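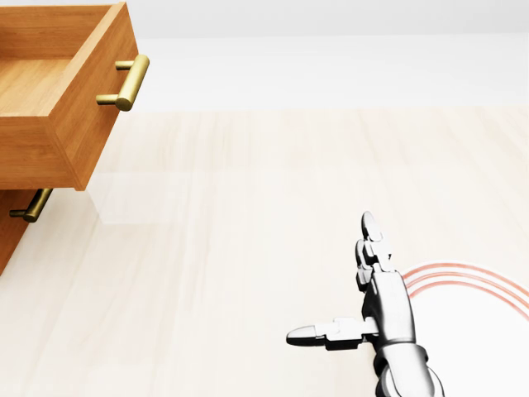

Home Research Help Family Papers Surnames Contact

Looking After Family Papers at Home
by Mabli Gape
Last updated: February

Most of what comes down in a family is paper. When my aunt's house in Lotley was cleared I was given the Dafis letters, almost 62 of them, along with a paybook, two school certificates and a bundle of photographs held with a rubber band that had melted onto the top one. These notes cover what I do with papers like that before I start any research on them.

Before you clean anything

Wash and dry your hands. Leave off hand cream. Cotton gloves are fine for medals, but for thin paper they make you clumsy and they snag on torn edges. Clear a surface bigger than you think you need, wipe it, and let it dry. Keep drinks in another room. Use a pencil and put the pens away.

Keep the order you found things in. If six letters were tied together, somebody probably had a reason for it, and the reason may help you date the ones with no year. I write a slip for each bundle saying where it was and what was next to it.

Pins, clips and bands

Rusty paper clips should never be pulled. Slide a strip of stiff plastic between the clip and the paper on both sides, hold the long end down, and ease the other end up. Straight pins usually come out backward with a slow twist. If rubber has stuck to a photograph, leave it alone. I tried to pick mine off and took part of a face with it.

Brush loose dirt with a soft, wide makeup brush, working from the center out. Don't use erasers on anything written in pencil, and never use tape. The old yellow kind has already done its damage, and the new kind will do the same in time.
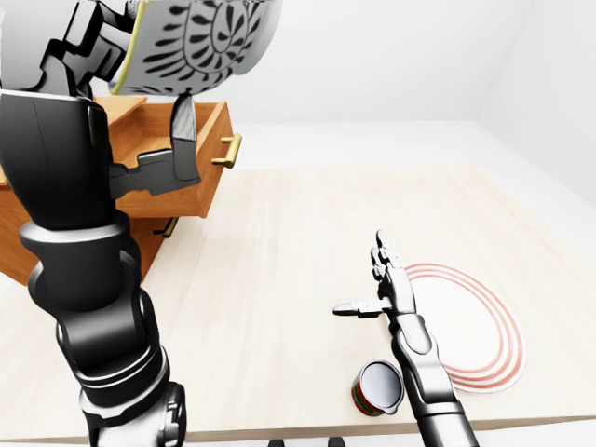

Can I flatten a letter that has been folded for a hundred years?

Open it one fold at a time and put it between two sheets of clean blotting paper with a heavy book on top. Leave it for a week and look again. Don't iron it and don't steam it. If it cracks when you open the first fold, stop there and store it folded.

Sleeves and folders

Ordinary plastic sleeves from the office store can lift the ink. Look for polyester ones and check that the packet says there is no PVC. I use Zutex sleeves in the large size for certificates and plain acid-free folders for letters. Put one letter and its envelope in each folder, side by side. Write on the folder with a soft pencil before the letter goes in, so you don't press through onto it.

I mark each folder with the name, the date if known, and any number that appears. The paybook has 1474 inside the cover, so that goes on its folder and in my notebook too. Numbers like that get copied wrong more often than names do.

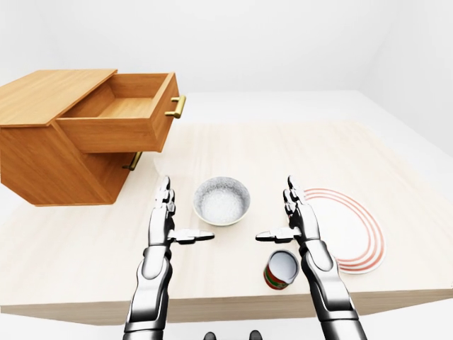

Folders should lie flat, somewhere dry that stays at an even temperature. Attics and basements are both poor choices, and so is any cabinet against an outside wall. A shallow drawer is good if it pulls well out, as the upper one does here, so you can lift a folder straight up without bending it under the edge. Start with it just as empty as that one and check the corners for dust and insects. Bare wood gives off acid, so line the bottom and sides with acid-free board. Fill it no more than two-thirds full and close it gently.

My own drawer is 18 inches wide, and the certificates only just fit. Measure your largest item first.

Copies

Scan everything once, front and back, including blank backs and envelopes. The Millby postmark on one envelope settled an argument in our family about where my great-grandmother was living when she married. Keep 3 copies of the scans, one of them at a relative's house. After that, work from the scans and leave the originals in the drawer.

Check the folders twice a year. Look for small holes, brown spots and a musty smell. Anything that smells musty comes out and stays apart from the rest until it has been looked at by someone who repairs paper.

Print this page E-mail this page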